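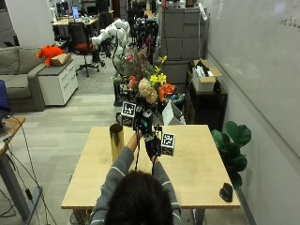
I've been knitting sweaters for other people for years, and the Clastura is the first yarn I've kept restocking in my own shop just so I don't run out myself! It's a soft wool blend from Mertens, spun a little firmer than you'd guess from the ball. Stripes are where it really shines. Thin white ones on a gray sleeve, like the sweater at the table, are my favorite thing to make with it (carry the white up the inside and you'll have hardly any ends to weave in).

Clastura, 197 yards per ball
Needles: US 7
Colors: gray, white, moss, brick
Care: hand wash, dry flat

My friend Pao-chu Pan made a cardigan in the moss and wore it all January, and the elbows still look great. I did get some pilling under the arms on mine, so keep a comb handy. Brick bled a tiny bit in the first wash, so wash a swatch before you pair it with white!

Gray is back in stock as of February 27, 2024. Moss is down to the last few balls, so ask me before you start anything big.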